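Notes for the second folding session, with Zlatko Jurić

Do have a look through these before we start - no need to learn anything by heart! Last time we did tea towels, and they are kind things, all straight edges, so T-shirts may feel a bit of a muddle at first.

## Before you fold

- Spread your cloth over the table and smooth it with your palms.
- Put the shirt down just as it comes, and hunt for a sleeve first.
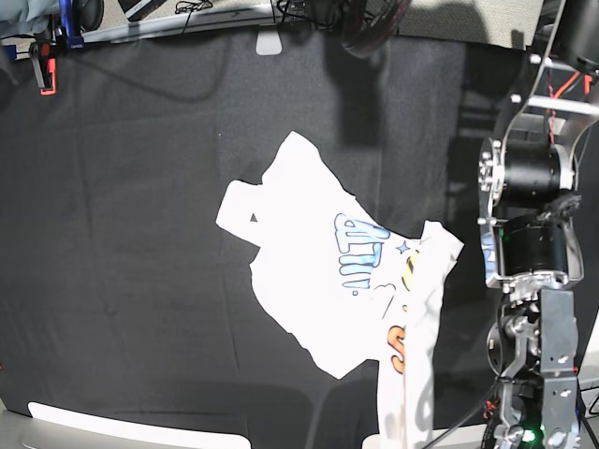

## Folding

Pull both shoulders out level, then bring the sides in to the middle.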